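Can a pair of robot arms fold your washing yet? How to run a fair test

I get asked this a lot, usually by people staring down a full laundry basket. My short answer is sort of, slowly, and it depends on the shirt. If you've got access to a two-arm setup, here's how I'd find out for yourself.

Start with flat things. A tea towel is the easiest colour-in-the-lines job going, and my Gidine software handled it by the second afternoon. Don't get cocky, though! Clothes are a whole other story.

Next, pick your starting pose and stick with it. I do 3 rounds per garment: laid flat, folded once badly, then dropped in a heap. The heap is the honest one — that's how washing comes out of the machine at my place.

Write down every try, even the embarrassing ones. My notebook's up to 603 attempts, and 94 of those were me fiddling with grip settings (use a pencil, you'll be rubbing things out).
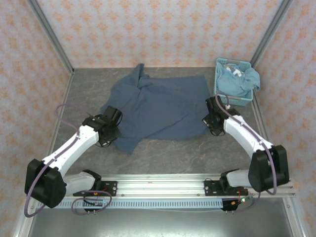

Dark fabric is worth its own page in the notebook, by the way. My Bravberg camera has a harder time finding hems on navy than on anything pale, so I turn the lights up before I blame the arms.

Last step, time yourself doing the same job by hand. I take a few seconds a shirt, and the arms are still well into minutes. I'd happily let them go while I'm at work, but I'm keeping my ironing board for now.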